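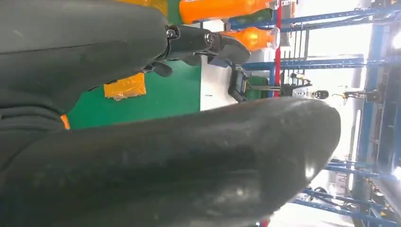
Tape on a worktable should mean one thing. In most shared workrooms I've been in, it means four or five, and none of them are written down.

I bring this up after a long stretch of packing orders at a table in Molura, the building on our street where several small outfits split the rent. Every table there has tape on it. One strip shows where finished goods go. Another covers a scratch. A third was put down in December for a job that ended in December. A new person looks at all this and assumes there's a system, so they set things down wherever the tape seems to tell them to. Then somebody else moves them.

My position is that tape should mark where a thing stands when it is not in your hand, and it should come up when the job is over.

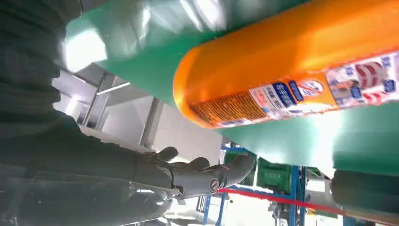
Bottles are where this matters most to me. A jar has one good way to sit and it usually finds it. A bottle has an upright position and a lying-down position, and once it's lying down it can point anywhere. The label ends up wherever it ends up. A big orange plastic one with blue panels and a red-and-white circle on its label is easy enough to spot from across a room, but you still have to pick it up and turn it if you want to read the small print. Multiply that by a shelf and you've lost part of your morning.

Vinh Thái, who rents the table by the window, disagrees with me on this. He lays bottles down on purpose while he works. He says a bottle on its side can't be knocked over, and that standing them up is something you do at the end. I've watched him pack for Didia and he is faster than I am, so I take the point seriously. But he works alone. When two people share a table, a bottle on its side belongs to no stage of the job. It could be checked, unchecked, or waiting for a new cap.

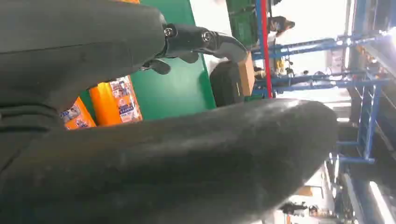

The same goes for whatever collects at the edge of the work. Boxes, crates and bags drift toward a table because a table is where people stop walking. I used to fight this with signs. Now I clear the floor for two steps in every direction before I start, and I do it again after lunch. It takes 16 minutes on a bad day. Mārtiņš Ķēniņš timed it once to prove to me that it was a waste, and I still think it's a fair price for not tripping.

I also think a work surface should be a plain strong color. Bare wood and speckled laminate hide small parts. Green is good. White shows every mark and makes people fussy about the wrong things.
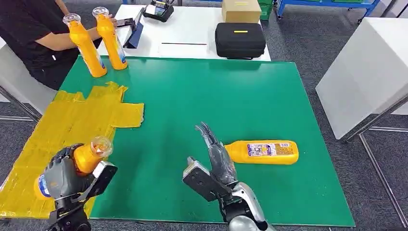 Two bottles upright at the far corner of the green mat, yellow tape on its left side.

A corner is a good place for things that are standing up. It keeps the middle open, and a person seated at the end can reach them without leaning over the work. If I were writing rules for the room, I'd start with that one and see how long it held before adding a second.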